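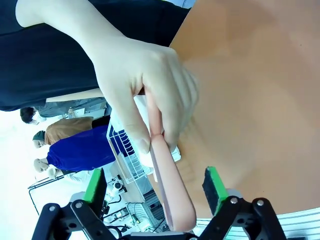 **How many demonstrations of a handover are needed before the recording settings may be changed?**

The settings are held fixed for a full block of 18 demonstrations. A change made partway through a block closes that block, and a new one is opened with its own sheet.

**Notebook, Gradbridge bench, November. Entry kept by V. Tóth.**

The rule above was asked about again this morning by O. Nina and is copied here so that it can be found. It applies to handovers in both directions and to work done under remote control as well as by hand guiding.

**Purpose of the session**

To record handovers in which a person wearing gloves presents a soft object to the gripper and the operator closes the fingers on it by remote control. The earlier hand-guided recordings were judged unsuitable for this step. When the arm is led by hand, the guiding person stands where the presenting person needs to stand, and the approach path bends to avoid them. R. Polák noted this in the previous entry and I agree with her reading of the traces.

**Roles**

- Operator, remote station: M. Nakamura
- Presenter: rotates by block; see the sheet
- Recording and notes: V. Tóth
- Review of traces: R. Polák

**Object**

The soft pink piece with the rounded end and the ribbed edge. It is presented with the rounded end toward the gripper, hanging between the two fingers, and the presenter keeps hold of it until the operator has closed. Gloves are worn by the presenter throughout a block. A block started with gloves is finished with gloves.

**Procedure as followed**

1. Arm sent to the start pose. Operator confirms by voice.
2. Presenter brings the object to the gripper and holds still.
3. Operator makes the final approach. The presenter does not move to meet the fingers.
4. Operator closes slowly and says "closed."
5. Presenter releases only after that word has been heard.
6. Operator lifts, pauses for 2 seconds, and returns the object to the presenter's hand.
7. Recording is stopped by the note keeper and by no one else.

Step 3 gave the most trouble. Presenters help without meaning to. They see the fingers a little off to one side and shift the object across, and the demonstration then shows a correction made by the person where the correction ought to come from the arm. Such runs are to be marked P in the margin and left in the set. Mr. Čierny has asked that they not be deleted, as he wishes to compare policies trained with and without them.

**Observations**

Run 3694 is the reference run for this object. The approach is straight, the fingers are parallel to the object before closing begins, and the release follows the spoken word with a clear gap. New operators should watch it before their first block.

The wrist view is good for judging the gap between the fingers and poor for judging depth. Ms. Nakamura reports that she lines up the rounded end against the finger pads and then relies on the side view for the last part of the travel. When the side view is delayed, she stops and waits. This is correct practice. Two runs were lost to a frozen side view and are entered as void.

Closing speed: the default is too fast for a soft object. At the default the fingers push the rounded end out of line before they have a hold on it, and it turns in the presenter's hand. The slower setting from the Korner trials was loaded before the second block and kept for the whole of it. The first block stands as a separate set.

Grip force was left alone. Mr. Nina would like it lowered. My view is that the force is acceptable once the speed has been reduced, and that changing both together would tell us nothing about either. We did not reach agreement. The matter is referred to Ms. Polák.

**On voice confirmation**

The spoken "closed" does not reach the training data, and it was suggested at the Tiseck review that it be dropped in favor of a foot switch. I am against this for the present. The presenter is looking at their own hand, and a word can be followed without looking up. If a foot switch is added, it should mark the event in the log and the word should stay in use.

**Labels**

Segments are cut at the start of approach, contact, closed, release, lift and return. Contact is the hardest to place. Two of us labeled the same block separately, and our contact marks disagreed far more than any of the others. Until a better rule is found, contact is the first image in which the object is seen to move because of a finger. Movement caused by the presenter does not count, and where the two can't be told apart the segment is flagged and passed to Ms. Polák.

**Faults and housekeeping**

- Left control handle drifts downward when released. Re-zeroed before each block. To be reported to Šťastný under the service agreement.
- The log clock and the video clock differ at the start of a session. Both are to be synchronized before the first run. This was missed for the first block and corrected afterward from the voice track.
- Persons watching a block should stay clear of the presenter's elbow. The arm has right of way on the return.

**To do**

- Ms. Polák: review traces for both blocks, decide on grip force.
- Mr. Nina: print the step list in larger type for the remote station.
- Ms. Nakamura: one practice block with the presenter on the opposite side, not for training.
- Self: copy the P marks from the margin into the run sheet; send void run numbers to Mr. Čierny.

Added at 16:40: P marks copied. The handle was re-zeroed once more and had drifted again by the time the station was shut down.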